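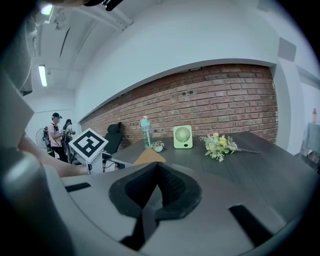

3.2 Les petits objets du plan de travail

Les relevés portent sur les objets que les occupants laissent sur une table partagée en dehors des heures de travail. Nous appelons « objet résident » tout article présent lors de deux passages consécutifs et qui n'appartient pas au mobilier. Cette définition écarte les chaises et les panneaux fixés au mur, mais retient les bouteilles, les plantes en pot, les petits appareils électriques et les éléments décoratifs. Le corpus compte 3 363 occurrences, recueillies sur les 4 sites d'Erkham, d'Andum, de Tsuchiya et d'Allness.

Figure 3. Table gris foncé, devant un mur de briques rouges : bouteille d'eau à bouchon bleu clair, plante verte dans un petit pot blanc, ventilateur carré vert pâle, fleurs artificielles jaunes posées à plat.

La table de la figure 3 réunit trois des catégories du codage : le contenant de boisson, l'appareil de confort et le végétal, ce dernier sous ses deux formes, en pot et artificielle. Les trois catégories ont été codées séparément, même lorsque les objets se touchaient. Les fleurs artificielles ont posé un problème de classement. Dans une première version de la grille, elles figuraient avec les plantes ; nous les avons ensuite placées dans une sous-catégorie distincte, car elles ne demandent aucun entretien et changent plus souvent de place. Une tige couchée sur le plateau occupe par ailleurs une longueur sans rapport avec son volume, alors qu'un pot se contente de quelques centimètres carrés.

L'emprise au sol de chaque objet a été mesurée sur une grille souple divisée en 100 cases, posée sur le plateau après le relevé de position. Une case touchée, même partiellement, est comptée comme occupée. Ce choix surestime les objets longs et minces — nous l'avons conservé pour rester comparables aux relevés d'Andum, qui avaient été faits les premiers. Les objets debout et les objets couchés sont notés par deux codes différents. Une bouteille renversée garde donc sa catégorie mais change de code d'orientation.

Le passage avait lieu le mardi, avant l'arrivée des occupants. Chaque table était observée pendant 20 minutes au plus, temps de mesure compris. Les relevés commencés au-delà de neuf heures ont été écartés, de même que ceux d'une salle d'Allness où le mobilier avait été remplacé en cours d'étude.

Sur les quatre sites, les contenants de boisson sont les objets les plus mobiles et les plantes en pot les plus stables. Les ventilateurs de bureau occupent une position intermédiaire : ils restent sur la même table, mais leur orientation varie d'un passage à l'autre. À Tsuchiya, où les tables ne sont pas attribuées, cet écart entre catégories se réduit, et les plantes sont déplacées presque aussi souvent que les bouteilles. Les entretiens menés en septembre indiquent que les occupants y poussent les objets vers le bord du plateau avant de s'installer, sans les remettre ensuite.

Les objets dont la nature n'a pas pu être établie par les deux codeurs ont reçu le code « indéterminé ». Il s'agit le plus souvent de papiers pliés ou de petites pièces isolées. Ils entrent dans le calcul de l'emprise mais sont exclus de l'analyse par catégorie présentée en section 4.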